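The Planner That Learned to Wait
Inside Clirkel, where a small software team is teaching grippers to put books away

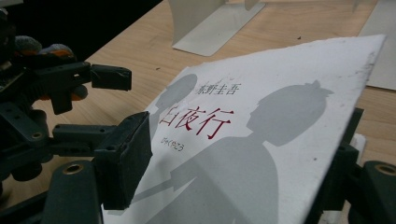 A paperback of 白夜行 beside the black gripper fingers, with a white metal bookend behind it on the table.

Shelving a book. That's the whole demo. Takes a person a couple of seconds and zero thought, and it has eaten most of a year at Clirkel, a software shop on the second floor of a former shoe warehouse.

Seul-gi Baek runs the planning side. She's talking before I've got my coat off. Screens up, coffee going cold, two terminals scrolling. "Paperbacks are worse than hardcovers," she says. "Everybody guesses the other way." A paperback bends. Push on the wrong corner and the cover lifts and the pages stay put, and now the planner is holding a model of an object that no longer exists.

The planner is called Plumo. It takes a stream of hand-collected grasps – people moving books around with a hand-held gripper, over and over – and turns them into short chunks of motion. Each chunk is 16 steps. The old version ran all 16 before looking at the world again. Fast, smooth, and wrong whenever the book slid.

The September rewrite changed that. Plumo now plans 16 steps and keeps only the first few, then looks again. How many it keeps depends on how sure it is. Near the shelf, not many. Out in open space it lets itself run.

"It hesitates," Baek says. "I like that it hesitates. Huguette hates it."

Huguette Gauthier does hate it. She owns the control loop, the layer underneath, and from her chair every fresh plan is a little kick in the ribs. New plan arrives, doesn't quite match the old one, arm twitches. She spent 3 weeks on the blending code alone. Her fix is dull and she's proud of that: hold the last command, fade the new one in, never let the fingertip speed jump. There's a plot taped beside her monitor, jagged line on top, calm line underneath. No labels on the axes. She knows what they are.

Then perception, which is where the arguments are. A cover like the one on the table is a nice test. Big crimson title on mostly white, gray silhouettes behind it, and the whole thing lying at an angle on pale wood. The detector has to find the edges of the book and ignore the drawing. Early builds loved the drawing. They'd lock on to the outline of a printed head and report a corner right there in the middle of the cover, very confident, and Plumo would happily plan a grasp on nothing.

The team tried a bigger model first. Slower, same mistakes. What helped was a module named Wang, after the street Baek used to live on, which doesn't try to recognize the book at all. It asks which marks move together when the view shifts, and where that motion stops. Ink moves with the cover. The real edge is where the table starts doing something else. Pale cover on a pale table is still hard, and Wang gets a bit lost there. Baek pulls up a failed run without being asked and lets it loop while she eats a cracker.

Tooling is the part I didn't expect to care about. Gasier is the in-house replay viewer, and everyone has it open all day. Drag the slider, see what the gripper's camera saw, what Wang beleived, what Plumo wanted, what the controller did about it. Four rows, one clock. Before Gasier the logs lived in different folders with different timestamps, off from each other by 20 milliseconds, and the team chased a "grasp bug" that was just the clocks. Gauthier found it. She brings it up a lot.

Some of this is ugly. The config file is huge. There's a function called please_settle that no one will rename. Tests pass on Baek's machine and fail on Gauthier's when the fan is loud, and neither of them thinks that's a coincidence any more.

What's next is thin books, the floppy ones, stapled spines. Then a full shelf, where making a gap is it's own job and the planner has to touch a book it doesn't want in order to place the one it does. Baek has a sketch for it on the back of an envelope. Gauthier wants the force limits written down before anyone runs a line of it, and they're still going back and forth – stiffness numbers, mostly – when I find my coat and head down the stairs.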